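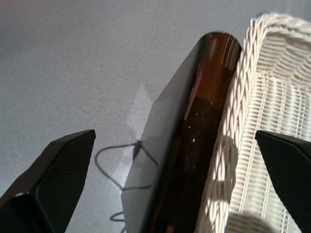 *Photo: Brendham Young Museum, Things at Home shelf*

# Why are some bottles brown?

Look in your bathroom cupboard (ask first). Or the kitchen. Bet there's a brown bottle in there somewhere. Cough mixture maybe, or vanilla. Drops for somebody's ears. Not blue, not pink – brown. Why?

Short answer: light is a bit of a bully.

Longer answer, keep reading.

## Light can spoil things

You know when a poster has been on the wall by the window for ages and the colours go pale? Light did that. Sunlight is carrying energy, and when it lands on stuff it can break up the tiny bits the stuff is made of. Colours fade. Oils go smelly. Some medicines stop working so well.

The worst part of sunlight for this is a part we can't even see. It's called **ultraviolet**, or UV for short. Same stuff that gives you sunburn. Blue and violet light can do harm as well.

Clear glass lets plenty of light in. Brown glass doesn't. It soaks up lots of the UV and blue and lets mostly the reds, oranges and yellows through. So brown glass is a sort of sun cream for whatever is inside. Sort of. You don't rub it on.

## But is it really brown?

Grown-ups often call this glass **amber**. Look at the bottle in the photo and you'll spot it isn't one brown all over. One part is bright and reddish, with light catching it. Then it changes very suddenly and goes nearly black. Same bottle!

Dark glass does that. Where light gets through, or bounces about, you see the warm colour. Where not much light reaches your eye it just looks dark. Hold a brown bottle up to the window some time, then put it down on the table. Looks like two diffrent bottles.

## How do you make glass brown?

Glass starts off as sand. Yes, sand! Plus some other powders called soda ash and limestone, and usually a load of smashed up old glass. All goes in a furnace that is much, much hotter than your oven at home, till it melts and goes runny like honey.

To make it brown you add a pinch of extra things – iron, sulphur and carbon. They mix right in while it's melting. So the brown isn't paint. You can't scratch it off. It's brown all the way through, like a stick of rock would be if rock was boring.

Then a blob of hot glass drops into a mould, air gets blown in, and it puffs out to the shape. Cools down slowly. If it cools too fast it cracks.

## Shiny = mirror (a bit)

Glass is really smooth, so some of the light bounces straight off the top. That's a **reflection**. Back to the photo. The basket is right up against the bottle, and up near the rounded end there are thin curvy lines on the glass, tan and whitish. Those are the strands of the basket's rim, mirrored!

They're curvy partly because the bottle is curved. A flat mirror gives you a straight copy. A curved one bends it. Try your face in the back of a spoon. Now the front of the spoon. Horrible, isn't it.

There's a small bright white dot on the dark part too. We call that a **glint**. Dark shiny things are very good for spotting glints on, because there isn't much else bright to look at.

## And the basket?

Woven, out of thin creamy strands. The edge is braided, a bit like a plait in hair. Weaving means going over and under, over and under, and each strand holds its neighbours in place. No glue needed in lots of baskets. People have been making them for thousands of years, longer than they've been making glass bottles.

A basket is full of tiny gaps. Glass has none, or your cough mixture would be all over the floor. Gaps are handy though. Air gets in, so things like onions and eggs like living in baskets. And a basket bends a little when you squash it. Glass doesn't bend, it breaks.

So two good containers, good at opposite jobs:

- **Brown glass** – keeps liquids in, keeps a lot of light out, heavy, can smash
- **Basket** – lets air through, lets light through, light to carry, leaks like mad

## Have a go: the fading test

You need: two clean empty jars with lids, one clear, one brown. Some coloured sugar paper (the cheap kind fades best, red or purple is good). Scissors. A sunny windowsill.

1. Cut 3 strips of the same paper.
2. One strip in each jar. Lids on.
3. Last strip goes inside a book, in the dark. This is your *control* – it's what you check the others against.
4. Jars on the windowsill, side by side. Don't let one hide behind the other.
5. Wait. 7 days is enough to have a first peek. 30 is much better.
6. Take all the strips out and lay them in a row.

Which one faded most? Which looks most like the one from the book? Write it down *before* you ask anybody else what they think.

Class at Landorton Primary did theirs in May and left it for 26 days. Their clear jar strip went from purple to a sad sort of grey. The brown jar one had faded as well, only a lot less. So brown glass helps but it isn't magic. That's why labels often say *keep in a dark place* even when the bottle is already brown.

## Important bit

Don't ever open or taste what's in a brown bottle you've found. Lots of medicines and cleaning things come in them and you can't see properly what's inside. Ask a grown-up to find you a clean empty one and wash it out.

## Words to keep

**Amber** – the yellowy brown colour of this glass. Also a kind of fossil tree sap, thats where the colour name comes from.

**Ultraviolet** – light we can't see, fades and spoils things.

**Translucent** – lets some light through. Tracing paper is translucent.

**Control** – the one you leave alone in an experiment.

Next time: why does the lid on a jam jar go *pop*?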